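Workshop notebook, storage and bins
October 2025, Friday

Carried on with the storage wall. Liliana Negri wants it settled before the Rowlands order arrives in November, and I would like to stop looking in three places for a bag of M4 screws. Notes below are for whoever picks this up on Monday, most likely Ynyr.

Where we had got to

The red bins hold fasteners, fittings and small hardware. The pale bins on the wire shelving hold consumables: tape, wipes, gloves, heat shrink, cable ties. The black cabinets are for anything that has to be locked up or that costs enough to be missed. That split was agreed last month and I have kept to it. The only thing I moved across was the box of Griko adhesive tubes, which had ended up with the fasteners. It has a use-by date, so it belongs with consumables. Two tubes were past it and went in the waste.

Red rack

Took the bins down a tier at a time, emptied each one onto the table, sorted, wiped the bin out and put it back. Slow, but it beats having everything out at once. Heaviest stuff is now on the bottom tier. That was the wrong way round before, with the anchor bolts up high and the nylon washers at floor level.

Mixed metric and imperial again in the M5 bin. I sorted what I could with the thread gauge and put the leftovers in a tub marked UNSORTED. Please don't tip the tub back into a bin to get rid of it.

Stock count as of this afternoon, short lines only:
M5 x 16 socket cap: 297
M5 x 30 socket cap: 70
Quarter-inch rod couplers: 9
Hevari corner brackets, left hand: 5

The brackets are the problem. The Rowlands job needs more than that and Hevari has been slow on the last two orders. I sent the request in before lunch and put Liliana's name on it as the contact. The 30 mm screws will last unless somebody starts another bench.

Labels

Printed a new set on the Iltance label printer. The first roll came out faint at the left margin. Cleaned the head with alcohol and ran it again, fine after that. Labels go on the front lip of the bin, centered, and never on the rack itself. When they were on the rack, bins got swapped and the labels were wrong within a week.

Format is type, size, length, finish. Reorder level goes on the second line in smaller print. If a bin has no reorder level it means I haven't decided one yet, so leave it and ask me.

The old paper labels leave glue behind. Warm water and a plastic scraper does it. Solvent clouds the bin, and I have one bin to prove that.

Wire shelving

Only half done. Gloves are sorted by size and the wipes are together. Cable ties are still in a heap. Ynyr offered to do those and I would take him up on it. He also asked whether the lids are worth keeping on the pale bins. I say yes for wipes and gloves, no for anything we reach for all day. Spare lids can be stacked flat behind the last bin.

Cabinets

Didn't touch them apart from checking that the keys match the list. One key was on the wrong hook. Fixed.

Table

Ynyr and I agreed that the table in front of the red rack stays a sorting table. Parts can sit on it while they are being sorted or counted and then they go back up. If you have to stop halfway, leave a note in the bin saying what has been counted and what hasn't, with initials. I lost most of an hour this morning recounting something that may well have been counted on Thursday.

Chair stays at the table. Counting small screws standing up is hard on the back.

Left to do
Cable ties (Ynyr).
Reorder levels for the washers.
Find out whether Liliana wants the blue bin kept for returns or given a proper label.
Second set of left-hand brackets, chase Hevari if no reply by midweek.

View toward the red rack and the table:
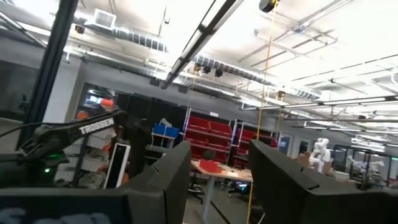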